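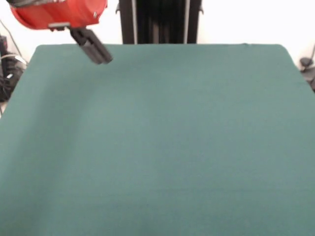
The fault I want to talk about is a dropped part, which sounds small. The Wakgate cell picks molded housings off a table and sets them in a tray. In March it started dropping them on the way over. The hand on that arm is a black parallel-jaw gripper hung off a flat gray mounting plate, under the red housing, and with the fingers shut and nothing between them it looks from a step back much like it does holding something thin. The controller had the same trouble telling those two apart. Most of this talk is about that.

Slide 2. Title, date (09/10/2019), Gollov logo. Don't read it out. Say that questions can wait until the end, except if a word is unfamiliar.

Slide 3. What we saw. The arm would go down, close, lift, and travel to the tray with no part. It then opened over the tray, came back, and reported a good cycle. In one shift it did this 13 times. The log for that shift shows no errors at all. The operator noticed when the tray came out short.

Pause here. People usually ask whether the vision system was checked. Yes, it was, and the pick positions were good. We lost two days on that.

Slide 4. What the grip check did. The program closed the gripper and waited for a signal that the fingers had stopped moving. Stopped meant gripped. But the fingers also stop when they run into each other. There was a width check in the code to catch that case. It had been switched off during setup, when we were running thin test pieces from Lemik that came in under the limit. It was never switched back on. I was on that setup and I signed the sheet.

Slide 5. Why it began in March and not before. The fingertip pads had worn. With new pads the gripper held well enough that a missed grip was rare, and the missing check didn't matter much. Once the pads got smooth, parts slid out on the lift. So there were 2 faults, and the second one hid the first for months. If somebody had only changed the pads, the drops would have gone away and we would still have a cell that can't tell whether it's holding anything.

Slide 6. The safety part. Slow down for this one. A part that slipped out during travel didn't always land on the table. Some went over the edge and ended up on the floor behind it. An operator opened the gate to get one and reached in. The gate switch worked and the arm stopped. But the program restarted from the next step as soon as the gate was closed and reset pressed, and the next step was a fast move back across the table. A second person was still leaning over from the other side, where the fence panel had been taken off for cable work. The arm missed them. Nobody was hurt. We wrote it up the same as an injury and stopped the cell for five days.

Don't soften this. If someone asks whose decision the fence panel was, say it was ours, and that the job had no lockout on it.

Slide 7. What we changed.

Width check on, and it can't be turned off without a supervisor login.
A second grip check after the lift, before the long move.
After any gate opening, the arm goes home at slow speed and waits for a fresh start.
No panel comes off with the power on.
Pads are on the maintenance list, with a wear limit.

The second check adds a little to the cycle. Fröhlich, who get the trays, were told and had no problem with it.

Slide 8. What's still open. We have no good way to tell a part held badly from one held well. Width only says something is there. We looked at a force reading and it was too noisy to use on soft housings. If anyone in the room has done this on a similar gripper, ask them to come find me at the break.

Leave slide 7 up during questions. Backup slides are the log from the shift and the old and new flow charts.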